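Spacing the Zestero Numerals

May 22, 2022

I have not written here since April, and the reason is numbers. I mean the numbers of a typeface, from zero to nine, which I thought would take me one weekend. They took almost all of the spring.

For those who are new on this blog: I am drawing a text typeface named Zestero. It is a serif with low contrast, made for small sizes, and it began as lettering for the menu of a restaurant that later changed its mind. I kept the letters because I liked the lowercase a and g too much to throw them away. The lowercase was finished last year, the capitals in the winter. Then I opened the empty boxes for the numerals and understood that I had never really looked at one.

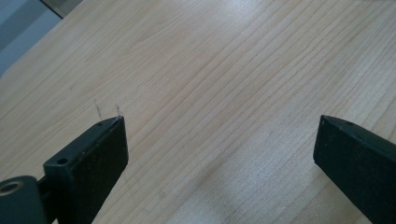 Letters in a text face have a rhythm that I can feel by now. I put n next to o and next to n again, and I see quickly if the space is wrong. I like to check this on paper, with the proofs laid out in daylight, and for a background I prefer pale wood with a straight grain, the lines running close together in one place and wider in another. A word with bad spacing looks a little like that, tight here and open there, and on wood it is beautiful but in a paragraph it is a mistake. With numerals my eye had no such habit. The 1 is almost nothing and the 8 is two stories high, and they must stand together in the same column.

I made two sets. The first are oldstyle figures, where the 3, 4, 5, 7 and 9 go below the baseline and the 6 and 8 go up. These are for running text. The second are lining figures, all of one height and one width, for tables. Many designers draw the lining ones first. I did the opposite, and I would not recommend it, for I became attached to my oldstyle 3 with its flat top, and then the same flat top looked rude when it stood at full height beside a capital letter. I tried it with a round top and it became too similar to the 8 at small size. In the end both sets have different threes. I still feel some guilt about it.

The tabular width was the other big problem. If every figure has the same width, the 1 has a lot of air on both sides. The usual help is to give it a wide foot serif. Mine was so wide in the first version that it looked like a small table lamp. I made it shorter in steps of 2 units, printed every version, and put the prints on the wall. My test number was 3,265, which came from an old invoice, and I have now read it so many times that I could recognize it from the other side of the street. It is a good test, I think. It has one comma, two figures with an open belly, and the 6 and 5 next to each other, where the curves fight.

I sent the proofs to Iker Toledo, with whom I shared a desk at Julthorpe when we both made packaging. He sent them back with 40 marks in green pencil. Most of the marks said only "heavy." He was right about the 4. Where the diagonal meets the vertical there is a dark corner, and at text size it fills with ink and becomes a spot. I opened the corner from inside and made the crossbar thinner — and then the whole figure looked weak beside the 5, so the 5 had to change also. It is always like this. You pull one thread and the sleeve becomes shorter.

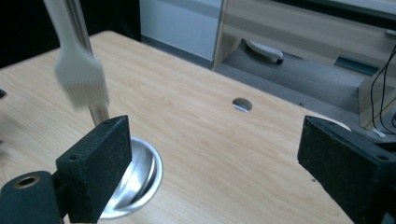 He did not like my zero either. I had drawn it as a slightly narrower copy of the lowercase o, with the same contrast. Iker wrote that in a long number he could not tell if he was reading a figure or a letter. So I looked in my specimen books, and many of the old ones solve it with a zero that has no contrast at all, a simple ring. I find it very elegant in the books and very strange in Zestero, like a button which came from another shirt. My zero is now between the two. The thin parts are thicker than in the o, the shape is more oval, and the stress is vertical and not leaning. I made a slashed alternate too, hidden in a stylistic set, for people who write serial numbers.

About kerning I will be short. Tabular figures have none, of course, or the columns would break. The oldstyle ones have very little. I kerned the 7 with the period and with the comma, the 1 with itself, and the 4 after the 7. I wanted to kern more and stopped myself. Before this I worked on a display face, Grasso, and I kerned it so much that the file became a swamp, and each time I moved a sidebearing I had to repair everything again. If a pair looks wrong in Zestero, I first look for the fault in the spacing of the two shapes, and very often it is there.

Fractions are still missing, and also the currency signs. The dollar is drawn but it is ugly. The euro I have started 3 times. A small magazine, Pisteren, wants to set its back pages in the regular weight, with prices and page references, so I must finish them in any case, and they have asked politely but more than once. Next I will put the dollar on the wall beside the S and see which of the two has to change.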